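Dundilo students teach two-armed robot to sort metal fittings

17/04/2026
12 comments | 38 shares

Students in the automation course at Dundilo Technical College are spending the spring term teaching a two-armed robot to handle small metal parts, a job most of them have only done by hand.

The project is run with Sesteck, a machine shop in Niven that turns nuts and threaded fittings for plumbing suppliers. The company gave the college a box of 565 rejected parts to practice with and will judge the results in July.

The class has 38 students, split into teams that share one work table. Each team has to get the robot to pick fittings out of a blue compartment tray and place them in a perforated steel tray, where parts would normally be washed before packing.

The shop has asked for a success rate of 95 percent over a full run. The best team so far is at nearly four out of five, according to the course blog. Short, round pieces cause most of the misses, and the walls between the compartments leave little room for the fingers to close.
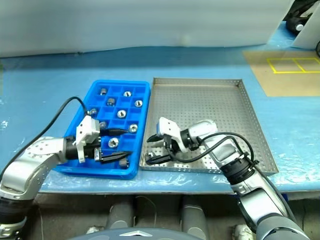

Teams book the table in blocks of 4 hours and keep a shared log of every dropped part. Several have changed their approach since March. One now has the left arm do all the picking, and another is working on passing parts from one arm to the other.

The winning team will spend a week at the Niven shop this summer. A second round, with longer pipe fittings supplied by Dredon, is planned for the fall term.

The automation lab will be open to visitors during the college's open house in July. Admission is free.

Copyright 2026 Dundilo Technical College News | Contact | Back to top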